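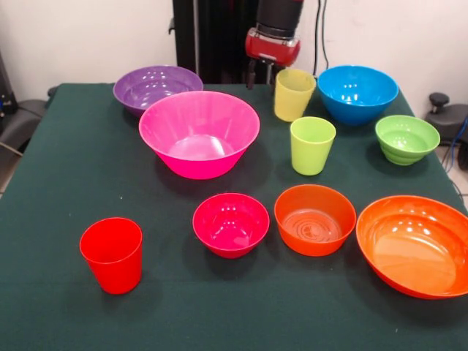
Séance 6 : quand la pince se ferme sur rien
Module Manipulation robotique, notes de cours
Version du 2024-03-30

1. Pourquoi consacrer une séance entière à une panne

Une panne bien comprise vaut plusieurs séances de théorie, et celle-ci est magnifique ! Elle touche à tout ce que nous avons vu depuis le début du module : la perception, les repères, la commande, la sécurité. La tâche paraît pourtant modeste. Un bras doit saisir de la vaisselle en plastique, bols et gobelets, sur une nappe vert foncé, puis la ranger. Le planificateur s'appelle Kedau, le module de vision Nevulia. Les deux échangent une liste d'objets avec, pour chacun, une pose et une largeur de prise.

Le défaut étudié : la pince descend, se ferme à côté du bord, remonte vide, et le programme enchaîne comme si l'objet était tenu. Dans le journal de la campagne d'août, sur 1 000 cycles, 214 se terminent par une prise à vide. Deux seulement ont déclenché un arrêt. Relisez ces chiffres, tout le cours est là.

2. Ce que la vision croit voir

Un bol brillant est un objet redoutable. Les lampes du plafond se reflètent sur la paroi intérieure en petites taches blanches, et l'algorithme de profondeur a vite fait d'y mettre un trou ou un faux relief. Dans la première vue, regardez le bol violet du fond : en plus des reflets, le grand bol rose vif lui cache une partie du bord avant. Nevulia complète alors le contour par une ellipse ajustée sur les points restants. Si l'arc visible est court, le centre de l'ellipse glisse, et la pince suit fidèlement ce centre faux.

Les gobelets posent un autre problème. Ils sont évasés, plus larges en haut qu'en bas, et le modèle les suppose debout. Un gobelet couché présente une ouverture presque verticale, que l'ajustement interprète parfois comme un petit bol. La largeur de prise envoyée à Kedau n'a alors plus aucun sens.

À retenir pour l'examen : une pose sans incertitude associée n'est pas exploitable. Il faut transmettre la covariance, ou au minimum la fraction de contour observée.
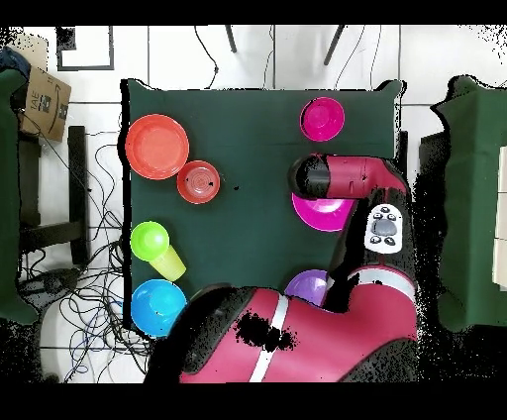
3. Ce que le bras cache

Changement de point de vue, et le problème saute aux yeux. Le bras couvre lui-même une partie du plan de travail : un plat magenta est en partie masqué sous la pince, et un bol violet dépasse à peine de dessous l'avant-bras. Le gobelet jaune-vert pâle est couché contre le bol vert citron. Voilà réunies, sur une seule table, l'occultation par le robot et la pose non prévue.

Or Kedau conservait en mémoire la dernière pose connue de tout objet devenu invisible, sans limite de durée. Un bol poussé par l'avant-bras restait donc « à sa place » dans le modèle du monde.

4. La faute de sécurité

Rater une prise, cela arrive à tous les systèmes. Le vrai défaut est de ne pas le savoir. La fonction de contrôle lisait la consigne de fermeture au lieu de la position mesurée des doigts. Elle répondait donc toujours « fermé, objet tenu ».

Corrections retenues :
- lire la position mesurée et le courant moteur, puis comparer à la largeur attendue ;
- périmer toute pose non rafraîchie ;
- dégager le bras et refaire une image avant chaque prise ;
- après une deuxième prise à vide sur le même objet, arrêt et appel de l'opérateur.

Rappel pour les travaux pratiques : on n'avance jamais la main vers un objet tant que le bras est sous puissance, même immobile. Un bras arrêté entre deux essais peut repartir.

5. Travail à préparer

Reprendre le journal Prosser déposé sur l'espace du cours et classer les prises à vide selon leur cause : reflet, occultation, objet couché, objet déplacé. Certaines en cumulent plusieurs, signalez-les !
Proposer ensuite un seuil de courant et le justifier par une courbe.
Lecture : polycopié Andberg, chapitre sur la détection de contact.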